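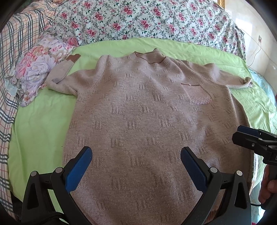
LISTA DE COMPROBACIÓN – JORNADA DE PUERTAS ABIERTAS, DEMOSTRACIÓN DE MANIPULACIÓN DE PRENDAS
Sede: Turmont, planta baja
Fecha de la inspección: 21/10/18
Revisión anterior: diciembre
Estado: apto con observaciones

Valoración por punto: C (conforme), O (observación), N (no conforme), NA (no aplicable). Los comentarios se redactan durante el recorrido y no se corrigen después, salvo erratas.

1. ACCESOS Y RECORRIDO DE VISITANTES

1.1 Entrada principal libre y señalizada. C.
1.2 Salida de emergencia practicable desde el interior. C. La puerta abre bien, pero el cierre vuelve con demasiada fuerza. Regular el muelle.
1.3 Aforo indicado en la puerta. O. El cartel dice 50 y la hoja de reservas admite grupos de 27. No hay conflicto mientras entre un solo grupo por turno. Si se juntan dos, se supera el límite. El turno siguiente espera en el vestíbulo.
1.4 Anchura del pasillo entre el público y la zona de trabajo. C.
1.5 Suelo sin cables cruzados en el recorrido. O. Junto a la sala Pliselitz hay una regleta que asoma bajo la mesa de acreditaciones. Se ha movido durante la visita. Fijarla con cinta o, mejor, con canaleta.
1.6 Iluminación del recorrido. C.

2. ZONA DE DEMOSTRACIÓN

2.1 Superficie de trabajo adecuada a la tarea. C. La demostración se hace sobre una cama, con sábana verde lima. El jersey marrón se distingue bien sobre ese fondo y el público sigue la maniobra sin esfuerzo.
2.2 Prenda colocada y extendida antes de empezar. C. Jersey de punto con la parte delantera hacia arriba. Una manga estaba doblada sobre sí misma; se admite, forma parte del ejercicio.
2.3 Elementos sueltos en la prenda. O. El bolsillo del pecho lleva un adorno pequeño y puntos brillantes tipo estrás. Comprobar que están firmes antes de cada turno. Si se desprende alguno, retirarlo a mano con las pinzas paradas.
2.4 Textiles ajenos a la tarea retirados de la superficie. O. Hay una tela de flores arrugada junto a la manga, en contacto con ella, y una tela de cuadros al lado. Si la pinza coge dos tejidos a la vez, el operador tiende a tirar. Apartar la tela de flores o declararla parte del ejercicio en la ficha, pero decidirlo antes.
2.5 Toma de corriente cercana a la cama. O. Sale un cable fino de la toma de la pared y baja hacia la cama. Recogerlo y alejarlo de los textiles. Repetir la comprobación al cierre.
2.6 Extintor a la vista y con la revisión al día. C.

3. PINZAS DE MANO

3.1 Carcasa y eslabones sin grietas ni holguras visibles. C.
3.2 Almohadillas de los dedos bien asentadas. C. El juego tiene almohadillas de distinto tono de azul. No afecta a la seguridad. Pedir a Erkholm que confirme si son la misma referencia, porque en el inventario solo figura una.
3.3 Pasadores y tornillos apretados. C. Comprobados a mano, uno por uno.
3.4 Cables sin tirones en todo el movimiento. O. En las pinzas usadas por un solo operador el cable describe una curva amplia y no molesta. Cuando el operador cruza los brazos para doblar una manga, queda justo. Añadir una brida holgada.
3.5 Riesgo de atrapamiento de dedos entre eslabones. O. Los visitantes que prueban las pinzas tienden a sujetarlas demasiado adelante. Indicarlo de viva voz y marcar el límite de agarre con una banda de color.
3.6 Peso y fatiga del operador. C. Turnos cortos, con descanso entre grupos. Que se respete también por la tarde – en la visita anterior no se respetó.
3.7 Limpieza de las empuñaduras entre visitantes. N. No había toallitas en la zona. Se trajeron del almacén a media mañana. Deben estar en la mesa antes de abrir.

4. BRAZO AUTOMÁTICO (SALA ZOUBI)

4.1 Vallado perimetral cerrado. C.
4.2 Parada de emergencia accesible desde fuera del vallado. C. Probada 4 veces, las 4 correctas.
4.3 Distancia del vallado al alcance máximo del brazo. C. 400 mm en el punto más desfavorable.
4.4 Velocidad reducida durante la visita. C.
4.5 Rearme solo con llave. O. La llave estaba puesta. Quien dirige la demostración debe llevarla encima.
4.6 Aviso acústico al arrancar. C. Se oye poco con la sala llena.

5. INFORMACIÓN AL PÚBLICO

5.1 Explicación previa de las normas. C. Clara, algo larga. Los niños se distraen antes de llegar a lo de no apoyarse en la valla; convendría empezar por ahí.
5.2 Aviso de grabación. O. Está en la entrada, pero en letra pequeña. Ampliar y repetir junto a la cama de demostración.
5.3 Menores acompañados. C.
5.4 Ropa y pelo de quienes prueban las pinzas. C. Se pide recoger el pelo largo y quitarse pulseras. Hay una bandeja para dejarlas.

6. CIERRE

6.1 Equipos apagados y desconectados. C.
6.2 Pinzas guardadas en su maleta. C.
6.3 Registro de incidencias firmado. NA. Sin incidencias en toda la jornada.

MEDIDAS PENDIENTES

– Toallitas en la mesa de pinzas (3.7). Antes de la próxima apertura.
– Llave de rearme (4.5). Inmediata.
– Recogida del cable junto a la cama (2.5) y de la regleta (1.5).
– Banda de color en las empuñaduras (3.5) y brida en el cable (3.4).
– Consulta a Erkholm sobre las almohadillas (3.2).
– Cartel de grabación (5.2) y muelle de la puerta (1.2). Sin plazo fijado.

Los puntos en O no impiden abrir. El punto en N se vuelve a comprobar el mismo día, antes de que entre el primer grupo.

4 comentarios | Compartido 27 veces
Turmont – Contacto – Aviso legal – © Turmont – Volver arriba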